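Fake Pickups, Real Paperwork: A Cargo Theft Detective on How Loads Disappear

January 2024

Sarmīte Rebane has worked property crime in Dralow County for most of her career, and cargo theft full time since the county set up a separate desk for it. Her caseload is made up mainly of what investigators call fictitious pickups. A driver arrives at a warehouse with a valid load number, signs for the freight and leaves. The theft is reported days later, when the receiver asks where the truck is.

"The first thing to settle is when the crime took place," Rebane said. "With a broken trailer lock you have a window of a few hours. With a fictitious pickup the offense may start with an email account that was taken over three weeks before anyone touched the freight."

The case she is most often asked about began last April at a warehouse on the edge of Osum. A shipper hired a broker, Kestunus, to find a carrier for a load of bottled cooking oil. The broker assigned the load to a company that had a clean record and active insurance. The company was real. The people answering its email were not its employees.

"They took over the login of a small carrier and changed the contact number," Rebane said. "Every check the broker ran came back good, because the checks were run against the real carrier. The call to confirm went to the thieves."

The load was 598 cases. It was released to a driver whose license turned out to be a copy with a different photograph. According to the case file, the driver had been hired through a message board and believed he was working for a legal carrier. He was interviewed and not charged.

Rebane does not regard that as unusual. "The driver is often the person who knows least. He has an address and a phone number. Halfway there he gets a call saying the delivery has moved, and he goes to the new place. Drivers get calls like that in legitimate work all the time."

The new address in this case was a rented dock in the Babalola industrial park, some 300 miles from Osum. The freight was moved to a second trailer there. The rental had been paid for with a prepaid card, and the name on the agreement led nowhere. What gave detectives a place to begin was the gate log, which recorded license plates on entry.

Enda Foley, the deputy prosecutor who took the case, said the log mattered more than the video. "Video showed trailers backing in. The log tied a plate to a time, and the time matched a phone record. A jury can follow that."

Two men pleaded guilty to theft and forgery. A third is still being sought under a warrant. Foley would not discuss him, other than to say that the warrant is active and that the file stays open until it is served.

Food and household goods account for a large share of Rebane's work. Electronics bring more money per pallet, she said, but they carry serial numbers. A grocery item can be sold through a small wholesaler within a day, and the lot code printed on it is seldom checked by the buyer.

"If I have a lot code, I can ask the manufacturer which load it shipped in," she said. "If the shipper didn't write down lot codes by load, I have a bottle that looks like every other bottle. I can't take that to Enda."

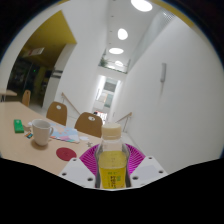
A clear plastic bottle of yellow liquid with a ribbed screw cap.

Recovery in the Osum case was partial. Part of the load was found at a wholesaler, who produced an invoice and said he had bought in good faith. The invoice was false, but detectives could not show that he knew it. The recovered goods were not returned to sale. The shipper's insurer treated them as a loss, as the storage conditions could not be established.

Rebane's advice to warehouses is limited to the release desk. Call the carrier at the number in its original registration, not the one in the email. Photograph the driver's license, the tractor plate and the trailer plate before the doors are opened. Keep the lot codes with the bill of lading.

She was asked whether smaller shippers can be expected to do this. "It adds a few minutes per truck. I've had managers tell me that's too long. Some of them called me later."

The county desk currently has two detectives. A request for another position is with the county board, and Rebane said she has not been told when it will be heard.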